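Section 4: Recording two-handed demonstrations

By now you should have both hand grippers charged, paired and calibrated (Section 3). This is the fun part! Everything the arm will eventually know about a task comes from what you do with your own two hands here, so take your time, get comfortable, and expect your tenth demonstration to look a lot nicer than your first.

4.1 Before you start

1. Choose one task and write it down in a single plain sentence, such as "Pick up the plug and push it into the outlet nearest the cord." If you need the word "then" more than once, split the task into two.

2. Clear the table of everything the task doesn't use. Coffee mugs are the usual culprits.

3. Put the object down where you can reach it with both grippers without leaning. A slight angle is fine, and you'll be changing it later anyway.

4. Open Lenow on the recording computer and create a new task folder. Paste your sentence into the Task field exactly as you wrote it.

5. Check that the left and right previews are the correct way around. Wiggle one gripper and watch which preview moves.

CAUTION: When practising with power strips, extension cords or anything else with outlets, leave the cord unplugged from the wall for the whole session. The fingertips are not rated for electrical work.

Note: Pale objects on a pale table are perfectly good training material. Dim the overhead lights a little if the preview looks washed out, and leave the exposure setting locked once recording has begun.

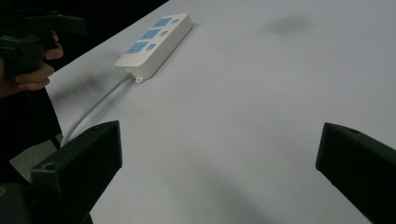

Hold each gripper loosely, the way you'd hold a garden trowel. A tight grip makes your wrist shake, and Lenow will happily learn the shake along with everything else. Keep your elbows off the table, and let any cords lie where they fall unless moving them is part of the task.

4.2 Recording a demonstration

1. Bring both grippers to the start position, fingers open, and hold still until you hear the tone.

2. Press the thumb button on the right gripper. The status light turns green.

3. Do the task at about half your natural speed. Smooth matters far more than slow.

4. If you fumble, carry on and fix it. A recovered fumble is wonderful data – the arm will fumble too, and this is how it learns what to do next.

5. Return to the start position and press the thumb button again.

6. Mark the recording Keep, Recovered or Discard. Use Discard only if you dropped a gripper, somebody walked into the workspace, or you did a different task from the one you wrote down.

Move or turn the object after every recording. After every 10 recordings, make a bigger change: swap sides of the table, turn the object right around, or hand the grippers to a colleague.

Note: Left-handed operators are very welcome. Don't try to copy a right-handed colleague's style. Setareh Shahbazi recorded most of our drawer set left-handed, and the arm opens drawers beautifully.

4.3 How many is enough?

For a simple pick-and-place, train a first model once you have some 121 kept recordings. It won't be perfect, but you'll see very quickly which positions it finds hard, and you can go back and record more of those. Plugs, latches and lids need more.

Take a break after 7 recordings in a row if your wrists are tired.

4.4 Saving your work

1. Choose Session, then Close and Verify. Leave both grippers switched on until the bar has filled.

2. If a recording shows a yellow flag, play it back. Most flags are brief tracking losses and the recording can be kept.

3. Dock the grippers with their fingers closed.

CAUTION: Do not rename files by hand. Lenow matches left and right recordings by file name, and a renamed pair can't be rejoined.

Section last revised 27/01/2018 by Despina Lazaridis. Continue to Section 5, Reviewing and Labelling.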